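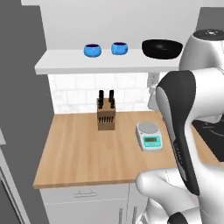 About Vuken

Hi, and thanks for clicking on the page most people skip! Vuken is a weekend events guide for Zurnberg and the towns close enough to get home from on the last bus. I started it because I was forever hearing about good shows on the morning after they happened, usually from somebody still wearing the wristband.

I write the listings, I answer the email and I go to as much of it as my legs will let me. Comedy nights, school musicals, swap meets, the monster truck thing at the fairgrounds, brass bands in the park, that one bar that does trivia in total darkness - if it has a start time and strangers are welcome, I want it in the guide.

How it works

The new guide goes up every week by noon, two days before the weekend gets going, and the newsletter goes out right after it. Each issue has 81 listings at most. I used to run everything I was sent, and the longest one got up to 309 listings, and a reader wrote to tell me she had given up at the letter F and gone to bed. Fair enough! So now there's a cap, and I pick.

How do I pick? Free and cheap stuff goes in first. After that I look for things that are only on once, then first-time organizers, then the big touring acts (they have billboards, they'll be fine). I also try to keep at least 6 listings that work for little kids and end before bedtime, and I try to spread things around so it isn't all downtown. The Ong side of the river gets its own section these days, after a lot of very polite nagging from people who live there. You were right, I was wrong, and the Ong street dance party was the best night I had all last summer.

Who pays for it

The guide is free to read and free to be listed in. You can't buy a listing and you can't buy a better spot on the page. The money comes from the ads down the side and from 261 members who chip in every month and get the newsletter a few hours early. I buy my own tickets. Once in a while a venue will offer me a seat, and if I take it I say so in the write-up.

Zirkska

If you've been around town a while you may remember Zirkska, our little variety night. It began as a party for readers and kind of got out of hand. There's juggling, there's stand-up, there's a man who plays the saw, and the lineup changes every time. It's back in May in the upstairs room at the old dance hall, and doors open an hour before the show. Get there early if you want a chair with a back on it.

Sending in your event

Use the form on the contact page and give me the date, the start time, the street address, the price and whether there are stairs. A real start time, please - "evening" is not a start time. I need it a full week ahead. Posters are nice but I can't copy text off them, so type it out too.

Spotted a mistake? Tell me right away and I'll fix it the same day if I'm anywhere near a computer. Times change, bands cancel, and it's always worth a quick check with the venue before you drive across town.

Page last updated 3 May 2023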